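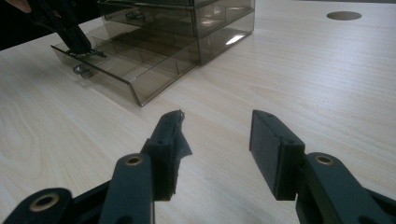
# Against the Clear Desk

My neighbor Osian Edwards cleared his desk in June and has not found his passport since. He tells this story as a triumph. The desk looks wonderful, he says, and he wasn't planning to go abroad anyway.

I have nothing against tidiness. I have paid good money for it. What I object to is the promotion it got somewhere along the way, from household chore to proof of character. A person with a bare desk is now assumed to have a calm mind, a working budget and strong views on olive oil. A person with a pile is assumed to be crying out for help.

My pile was fine. It had a system, and the system was depth. Bills sat near the top, the warranty for the Hurneck kettle lay somewhere in the middle, and at the bottom was 2019. I could put my hand on anything in it within two minutes, swearing included.

Then I read a book on the subject, 200 pages long, most of them blank for reflection, and I went shopping for drawers.
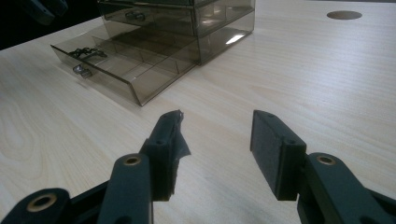
*Smoky-brown drawers, with dividers.*

The trouble with a compartment is that it wants a category. Paper clips are easy. But where do you file one foreign coin, a button from no known shirt, and a key you are afraid to throw out? Sheyla Carhuamaca, who used to share an office with me, kept an envelope marked "Other" – it was the fattest thing she owned, and the only one she ever opened.

I think "Other" is where most of a life goes. I'd trust a desk more if it admitted as much. Osian, meanwhile, has bought a second cabinet, and he's fairly sure the passport is in the first.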